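The Sink Side

My mother left the house to both of us, and my brother lived in it. He wanted to stay. I wanted the money, though I had told him I was in no hurry, and he had believed me for 26 months.

I drove up in February. The road past Mateck was closed for ice, so I came the long way, through Werilness, where we used to buy school shoes. The shoe store was a bank now. I stopped for coffee and drank it in the car with the engine running. I had a folder on the passenger seat with the appraisal in it, and I read the top page again, as if the number could have changed since the morning.

He had the porch light on at 3 in the afternoon. He took my coat and hung it on the hook that had been mine.

"You'll want to see the kitchen," he said.

I didn't. I had grown up in that kitchen, doing dishes beside him every night. He washed and I dried. We fought over it for years, since washing was supposed to be the better job, and then one winter we quit fighting and just did it. The window over the sink looked out on the Sakamoto orchard. In cold weather it fogged up, and he would draw a line down the glass with his finger – my side, his side.

He sat me down at the dining room table and opened his laptop. 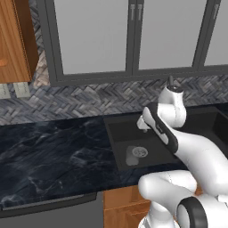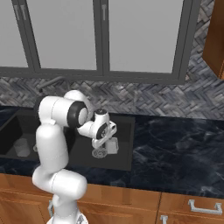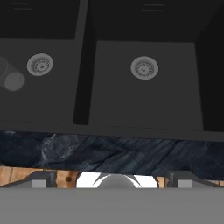 The kitchen, with the sink and the dark counter.

"Look at it," he said.

I looked for a long time. Our counter was yellow and had a burn in it from the year I tried to make candles. I asked what would happen to the yellow counter, and he said it would go to the dump, where did I think it would go.

"How much?" I said.

He told me. It was more than he had. It was close to what my half was worth, and we both knew that, and for a while we listened to the furnace.

"You'd have to sell me your side first," he said. "Or not sell it. Or wait."

"I brought the appraisal," I said.

"I figured."

He closed the laptop and got up to start supper. He made eggs, and toast from the end of a loaf. The toaster was the old Lernex with the lever you had to hold down, and he stood there holding it, looking out at the trees. We ate without talking much. He asked about my knee. I asked if the orchard still sold cider and he said no, about 10 years ago they had stopped.

The folder was in the car. I could have gone out for it at any time. I thought about it while he stacked the plates, and I thought about it while he ran the water and waited for it to come up hot, with his hand under the tap, the way she used to.

The window had started to fog. He pulled a towel off the oven door and held it out behind him without turning around.

I got up and took it.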